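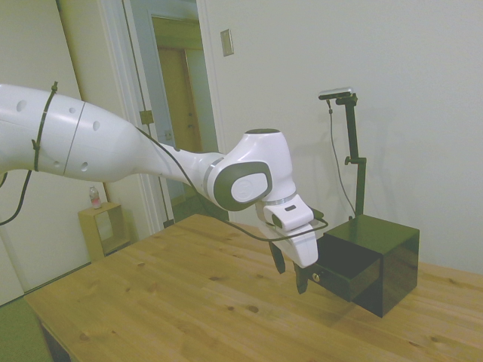
## „Vimora“ geht in die nächste Runde - und diesmal wird im Winter gedatet

Darauf haben Fans von Kuppelshows lange gewartet: Der Streamingdienst Quaye hat am 21. Oktober 2023 eine neue Staffel von „Vimora“ bestätigt. Seit dem Finale im Juni war es still um das Format, in den Foren wurde schon über ein leises Aus spekuliert. Und jetzt gleich so viele Neuigkeiten auf einmal!

Produziert wird wieder von Trarnatus. Beworben haben sich laut Mitteilung 1.363 Singles, so viele wie noch nie, und aus diesem riesigen Stapel wurden acht Kandidatinnen und Kandidaten ausgewählt. Das ist eine deutlich kleinere Runde als zuletzt. Wer sich noch an die überfüllte Poolparty der vergangenen Staffel erinnert, bei der man bis zur Halbzeit kaum jemanden auseinanderhalten konnte, dürfte sich darüber freuen. Wir tun es jedenfalls!

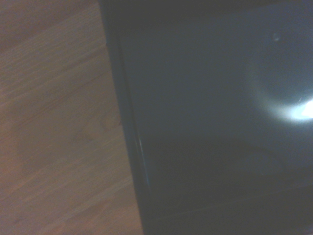

Gedreht wird nicht mehr am Strand, sondern in einem alten Berggasthof, den die Produktion Luvden getauft hat. 42 Tage lang wohnen alle unter einem Dach, ohne Handy und ohne Kontakt nach draußen. Das Herzstück soll die Gaststube sein, mit einer langen Tafel, an der jeden Abend gemeinsam gegessen und einmal pro Woche entschieden wird, wer gehen muss. Warmes, hellbraunes Holz mit feinen Streifen in der Maserung wie auf dem Foto würde uns dafür sehr gefallen - nach all dem weißen Plastik der Strandvilla wäre das eine echte Wohltat. Auch die Einzeldates ziehen um: Rodeln, Nachtwanderung, Käse machen. Das klingt herrlich altmodisch und könnte gerade deshalb ein paar richtig schöne Gespräche liefern.

Neu ist außerdem, dass die Ausgeschiedenen nicht sofort abreisen. Sie ziehen ins Nebenhaus und dürfen vor dem Finale eine Person zurückholen. Da ist Streit fast garantiert, und wir freuen uns schon sehr auf die Gesichter am Frühstückstisch. Quaye rechnet mit über 500 Stunden Rohmaterial, aus denen die wöchentlichen Folgen geschnitten werden. Ein Wiedersehen mit allen Beteiligten ist ebenfalls fest eingeplant. 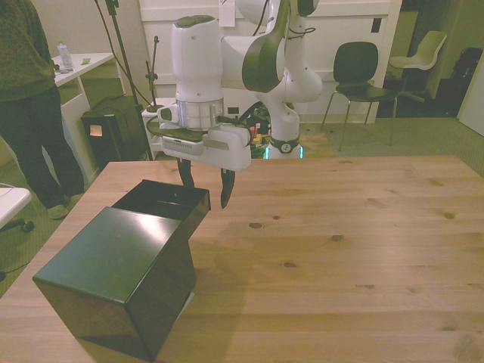
*Heller Holztisch mit offener dunkler Box, darüber der Greifarm.*

Einen genauen Starttermin gibt es noch nicht. Den ersten Trailer will Quaye zeigen, sobald die Dreharbeiten abgeschlossen sind.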